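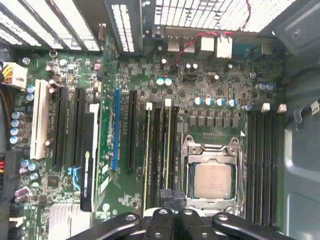

A processor seated in its socket on a green motherboard, inside a grey metal case.

Home News Products Support Press Contact

Press releases | Reuse and Repair

Stallik opens computer refurbishing workshop in Medton

MEDTON, March. Stallik, a company which repairs and resells used office computers, has opened a new workshop in Medton. The workshop will receive desktop computers from offices, schools and town halls in the region, and will prepare them for a second period of use. At full capacity it will handle 250 machines per month.

The building was before a furniture store. It has 700 square metres on one floor, divided between reception of goods, testing, cleaning and packing. Stallik has rented it for a long term from the Darkeck business park, where the company has kept its spare parts storage already for several years.

Many organisations replace their desktop computers after a fixed number of years, also when the machines are still in good condition. In the trial period before the opening, Stallik received 218 computers from three school districts. Most of them needed only a new disk, more memory and fresh thermal paste under the cooler. The machines which could not be repaired were taken apart, and their processors, memory and power supplies were tested and put in the parts stock.

Every computer that arrives to the workshop gets a number and a paper card. The disk is erased first, and the former owner receives a certificate of this. After that the case is opened, the dust is removed, and the board is inspected for swollen capacitors and bent socket pins. A computer is sold only when it has passed a load test of eight hours. The buyer receives the card together with the machine, so it is possible to read which parts were changed.

Together with the opening, Stallik starts a programme for local associations. Through this programme 50 refurbished computers will be given without charge to clubs, reading rooms and language courses in Medton and the nearby villages. Applications can be sent until the end of May by the form on the Stallik website. Associations which received a computer from Stallik last year can also apply again.

The transport of the computers is done by Thepsuriya, a delivery firm which already serves the offices of the business park. Customers who send more than ten machines at one time do not pay for the collection. For smaller quantities it is possible to bring the computers directly to the reception desk, at the side entrance of the building, until 4 pm.

The workshop has also a small shop with tested parts. Monitors and printers are not accepted at the moment.

Questions from the press can be sent to the Stallik press office through the contact page.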